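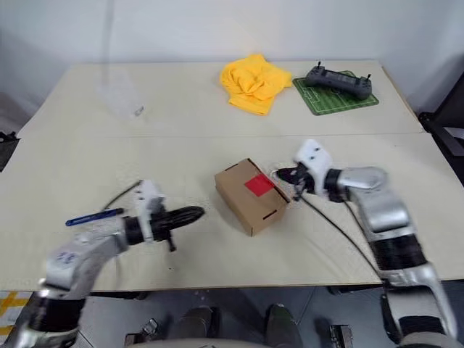

I got to the Vestergaard lab in Setham a little after nine, and the coffee was already gone, which tells you how popular their September open day has become! Unnur Snorradóttir took our group round, and she talks fast, so my notes are a mess.

The whole upstairs is given over to collecting examples for one learning system. A person steers the two arms through a job from start to finish, everything gets recorded, and then they do it again. And again. The task that morning was handling a small cardboard box, and they want 2000 good runs of it before they train anything. They were at 335.

I asked what counts as good. Unnur said a fumble is fine if the operator recovers from it (they keep those on purpose, the system has to learn that too), but a run where somebody stops to think for ages gets thrown out. Between runs the box gets turned a bit and the other stuff on the table gets shuffled - pens, cloths, whatever is handy - so the system doesn't get attached to one layout.

Vibeke Þrastardóttir does most of the steering and manages around 80 runs on a good day. She let three of us have a go. Mine was awful. I kept closing the gripper too early, and my shoulders ached after ten minutes, so hats off to her.

Lunch was soup in the canteen, very decent. The Ekby bus leaves from right outside the gate, but check the return times, I waited ages for mine.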